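Moving the archive off the old NAS

The Mellor box in the hall closet has been storing our files on two mirrored disks for longer than I planned. In July one of them began logging reallocated sectors. The count was 167 when I first looked and 3445 by Sunday, so I stopped reading forum threads and ordered replacements.

The volume was formatted with the vendor's own layout, and the Cluvance import tool does not read it. I copied everything over the network instead. Three settings made a difference:

Jumbo frames off. The switch claims to support them, but transfers stalled until I went back to the default frame size.

Checksums on the first pass. It is slower, but a second full read of a failing disk is a bad idea.

Thumbnails excluded. The old indexer wrote a hidden folder into every directory, and none of it was worth keeping.

Eifion Samuel emailed after my last post to ask why I don't use snapshots alone. Snapshots sit on the same disks as the data. I keep them for accidental deletes and send a separate nightly copy to the machine in Padcombe.

Permissions came across wrong for one share. The numeric user IDs differ between the two systems, so I remapped them with a short script and ran the check again. It reported no mismatches.
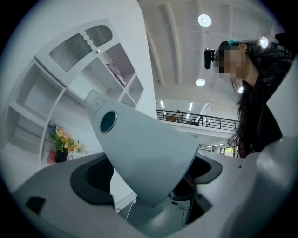
Still to do

Replace the Zasano power supply, which whines under load. Move the nightly job to 2 a.m. so it stops overlapping with the scrub. Wipe the old disks.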